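June, bench notes, table layout

Moved the small-item set to the wood-top table, the one with the long grain. Lullau's sheet wants everything that fits on the plate kept inside the rim, bottle standing beside it.
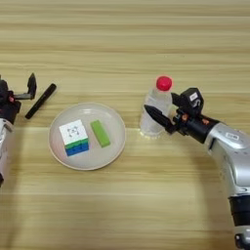 Cube and green block on plate, bottle to the right.

Plate is Tolard stock, item 961. Bottle position is still not fixed on the sheet — ask Flurina Wieser which side she wants as standard.

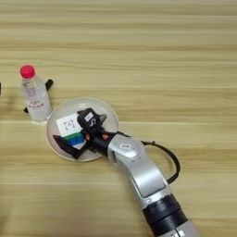

Reading time: 2 min

Bottle left of the plate, base at the rim. Suggest a gap of 6 cm so the two can be lifted separately. Red cap is easy to find against the pale wood. 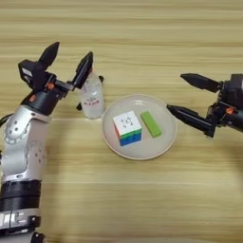
Pacheco copy of the sheet still to be updated.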